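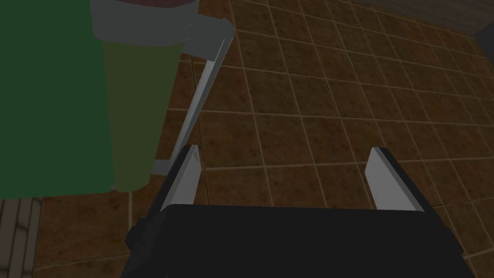

Sumedero: registros de caudal en imbornales urbanos

Versión 2, publicada el 11/8/21
Mantenimiento: Leen Haddadin y Fadi Darwish

Contenido

El conjunto reúne 2368 registros de nivel y caudal tomados en 26 imbornales de la cuenca de Cosari. Cada registro corresponde a un episodio de lluvia completo, desde la primera lectura por encima del umbral hasta el retorno al nivel base. Los episodios con menos de seis lecturas válidas se han descartado.

Formato

Un archivo CSV por imbornal, codificado en UTF-8, con punto decimal y separador de punto y coma. Columnas:

id_imbornal: código del punto de medida
t: segundos desde el inicio del episodio
nivel_mm: altura de lámina sobre la solera
caudal_ls: litros por segundo, derivado del nivel
calidad: 0 (válido), 1 (interpolado), 2 (dudoso)

El caudal no se mide – se calcula con la curva de gasto de cada punto, incluida en la carpeta curvas. Quien disponga de una calibración propia debe partir de nivel_mm.

Limitaciones conocidas

Las obstrucciones por hojarasca elevan el nivel sin aumento real de caudal. Maricica Roman revisó los casos evidentes y los marcó con calidad 2; los parciales pueden seguir como válidos. En los puntos de la calle Hourani el sensor satura por encima de la rejilla.

Cambios respecto a la versión anterior

Corregido el desfase horario en los archivos de agosto. Eliminada la columna temp_c.

Licencia

CC BY 4.0. Cítese como «Sumedero, v2».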